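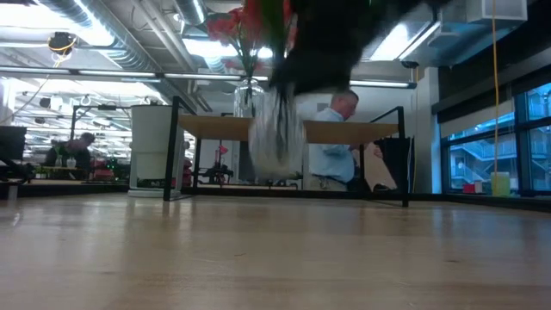
Renata Szczepańska had carried flowers to work on the bus every other week for longer than she could remember, and in all that time she had never once bought red ones. Yellow, yes. White when her sister was visiting, because her sister had opinions. But red flowers were for opera singers and apologies, she had always thought, and so when she came around the corner at Stadby on a Thursday morning with her scarf still on and her lunch in one hand, and saw a bunch of them standing up out of the clear glass vase on the big pale table, she stopped so short that Remigiusz Pawlak walked straight into the back of her.

"Sorry," said Remigiusz. "Are those yours?"

"They are not mine," said Renata.

"But you're the flowers."

That was just the trouble. She was the flowers, the way Remigiusz was the windows (he opened them, other people closed them) and Said Morsy was the birthday cards. There was no list anywhere. It had all settled into place over the years like sugar in a bowl, and now somebody had given the bowl a shake.

She hung up her coat and went to look at them properly. They had been cut at a slant, which was correct. Someone had taken the lower leaves off, which was also correct, and a little annoying. She turned the vase a quarter turn toward the light, and then turned it back again, feeling that she had no right.

At the desk behind the table Czesław Ziółkowski was already at work in his light blue long-sleeved button-up shirt, his gray head bent over whatever it was he bent over until noon. Czesław was the kind of man who could sit near a fire alarm and finish his paragraph. Renata said good morning and he said good morning, and she waited, and he turned a page.

"Somebody brought flowers," she said.

"Yes," said Czesław. "Very nice."

She tried Said next, over by the kettle. Said swore on his mother's good teapot that he knew nothing, and then, being Said, he went on to tell her about the teapot, and about the uncle who had carried it across two borders wrapped in a wool sweater, and about the sweater, which had ended up on a cousin. It was a good story and she had heard it before and she let him tell it all the way through, because the water hadn't boiled yet anyhow. When he was done he looked at the table and said, "My wife pays 90 for a bunch like that, and she complains the whole way home. Whoever it was likes somebody."

This did not help at all.

By eleven she had gotten it into her head that it was a hint. Her last bunch had been a poor one, she could admit that now, a few tired daisies from the bucket by the bus stop, and she had let them stand until the water went cloudy. Maybe people had talked. Maybe there had been a feeling. She ate half her sandwich early, which she never did, and got mustard on the Bukora order, and had to print it over again.

It was Yao-tsung Lui who finally put her out of her misery, and he did it without looking up from his screen. "My mother wants to know if you got them," he said.

"Got what?"

"The flowers. I left them on the table because you weren't in yet, and then the phone rang." Now he did look up, and went a bit pink. "You lent her your umbrella in April. She's been meaning to thank you ever since, only she wanted to wait for these. She grows them in a cold little glass porch off her kitchen and she says the red ones take their time."

Renata had to think hard to remember the umbrella at all. It was a green one with a bent rib, and she had handed it to a small woman at the front door who was looking at the rain as if it had been rude to her.

"She didn't need to do that," she said.

"That's what I told her. She's bringing back the umbrella, too. She fixed it."

Well! Renata went back to the table and this time she turned the vase the whole way around, slowly, until the best side faced the room. Then she stood there a minute longer than she needed to, with her hands on her hips.

"They're mine," she said, to nobody much.

"Very nice," said Czesław, and turned a page.

She found a sheet of the good paper in her drawer and sat down to write to Yao-tsung's mother, and asked him how she spelled her name, and whether she liked daisies.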